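Buenas prácticas en la manipulación robótica doméstica

Se llama buenas prácticas en la manipulación robótica doméstica al conjunto de normas, recomendaciones y procedimientos internos que regulan el trabajo de brazos robóticos en cocinas y otros espacios de vivienda, sean reales o reproducidos en un laboratorio. El campo no dispone de una norma única. Los equipos suelen combinar la norma ISO 12100, sobre evaluación y reducción de riesgos en máquinas, con la ISO 13482, dedicada a los robots de cuidado personal, y las completan con guías propias.

Preparación del puesto

La evaluación de riesgos se hace antes de conectar el brazo y se repite cuando cambia la herramienta, la tarea o la disposición de los muebles. En una cocina hay que tener en cuenta los bordes de la encimera, los aparatos con puerta de vidrio y los cables que cruzan la superficie de trabajo. Los electrodomésticos que no intervienen en la tarea se dejan desenchufados.

En las primeras pruebas es habitual emplear objetos blandos, como frutas de peluche. Un objeto de tela tolera un cierre excesivo de la pinza y no deja restos si cae al suelo - dos ventajas cuando los límites de fuerza todavía se están ajustando.
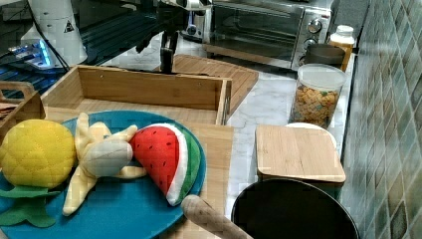

La guía Puvora, redactada en Benville y utilizada por varios talleres pequeños, fija en 200 milímetros por segundo la velocidad máxima de la herramienta mientras haya una persona al alcance del brazo. También exige que 2 personas participen en cada sesión: una dirige el robot y la otra vigila, con la parada de emergencia a mano. La persona que vigila no puede ocuparse al mismo tiempo de recolocar objetos.

Disposición de los objetos

La colocación inicial se anota en una ficha. Se registran los objetos presentes, su orientación y el estado de cajones y puertas, que pueden figurar como abiertos, entreabiertos o cerrados. El procedimiento Lalleto añade tres reglas:

- Los objetos de vidrio o cerámica se mantienen fuera de la trayectoria prevista, salvo que formen parte de la tarea.
- Los tiradores añadidos a un mueble se revisan al comienzo de cada turno.
- Todo cambio hecho a mano durante una sesión se apunta con su hora.

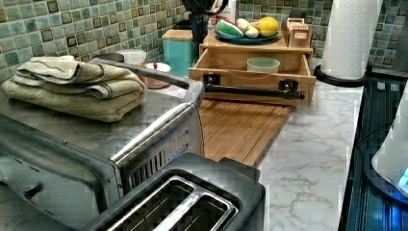 Los cajones reciben un tratamiento aparte. Al tirar de ellos el brazo ejerce una fuerza lateral que puede desplazar el mueble entero, por lo que se recomienda fijarlo a la encimera o comprobar que su peso basta para retenerlo. El límite de fuerza se ajusta primero con el cajón vacío. Si el cajón se atasca, el programa debe detenerse y esperar una orden, sin reintentos automáticos.

Registro e incidencias

Las paradas imprevistas se consignan aunque no causen daños. El formulario 2718 de la guía Puvora recoge la tarea, la posición del brazo y la causa probable; el 3108 se reserva para los contactos con personas y obliga a suspender el trabajo hasta que se revise el caso. El taller Hsueh emplea un modelo más breve, de una sola página - con un espacio para dibujar la posición de los objetos.

Limitaciones

Las guías de este tipo son voluntarias y no sustituyen a la legislación sobre máquinas ni a la de prevención de riesgos laborales. Se les critica la falta de criterios comunes para medir la fuerza de agarre y la escasa atención a la limpieza de las pinzas entre el uso con utensilios y el uso con alimentos.

Este sitio utiliza cookies propias y de terceros para mejorar la navegación. Aceptar | Rechazar | Configurar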